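Teaching by the elbow: a morning with Mei-kuen Chou

Mei-kuen Chou talks with her hands, and after a while you notice that the hands are usually closing around something that isn't there. She has spent the past two years at Prultberg teaching robot arms to pick things up, and she is very, very keen for you to understand how much fun it is.

"People think I sit and write code all day," she says, pouring tea in the office kitchen. "I write a bit. Mostly I move things from one place to another, badly at first, then better, and the arm keeps a record of it."

There are two ways to go about it, she explains. In the first, you take hold of the arm itself and walk it through the job, with the motors slackened off so that it follows your push. In the second you stand back and steer it with a hand controller, watching the fingers from a metre or so away. Chou began with the first and still loves it. "You feel where it doesn't want to go. The elbow tells you. I had sore shoulders for the whole of October, but I learned more about that arm than I ever did from the manual."

These days she steers. Her colleague Uthai Noiphan talked her into it, partly because a person leaning over the table casts shadows and gets their sleeves into the recordings, and partly because he had built a controller he was proud of. (They call it the Noiphan. He has stopped objecting.)
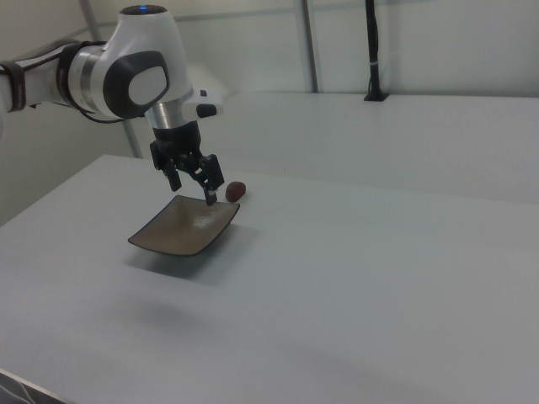 What Chou cares about most is the approach, the last few centimetres before the fingers close. Beginners rush it, she says, and then the recordings are full of little stabs and corrections that the arm will faithfully copy. She likes practice objects that punish haste. A square dish with low, soft edges and a small reddish-brown oval thing lying beside it on the table will do nicely, because with the fingers open and one tip down near the rim you have to decide which way round you're coming in. "If you dither, it learns to dither! I've watched it hover exactly the way I hover. It's like hearing your own voice on an answerphone."

So how many times does she have to show it? For a plain pick and place, the first set she was happy with had 67 demonstrations. A fussier job, which involved turning a dish round before lifting it, took 561, and she threw out 111 of those on a single Wednesday after watching them back with Tassanee Sitthichai, who trains the models. "Tassanee is ruthless. She'd say, you were tired here, weren't you? And I was. You could see it in the wrist."

I ask whether she keeps the bad ones. Some of them, she says, and brightens. Fumbles that end in a recovery are worth having, as long as the recovery is clean. Sitthichai was doubtful until they tried a batch with recoveries left in, and the arm began going back for things it had missed. "I shouted. I really did, I shouted down the corridor."

I had a go myself before I left. The controller is lighter than I expected and the arm follows it with a slight lag, enough to make you overshoot if you're looking at your hand. Chou stood behind me saying "look at the fingertips, look at the fingertips" until I did. My third attempt was passable – she said she might even keep it.

Next on her list is getting other people to do the showing. Every demonstrator has habits, and an arm taught by one person picks up all of theirs. Prapai Phetsri, who is left-handed, starts next month, and Chou can't wait to see what changes.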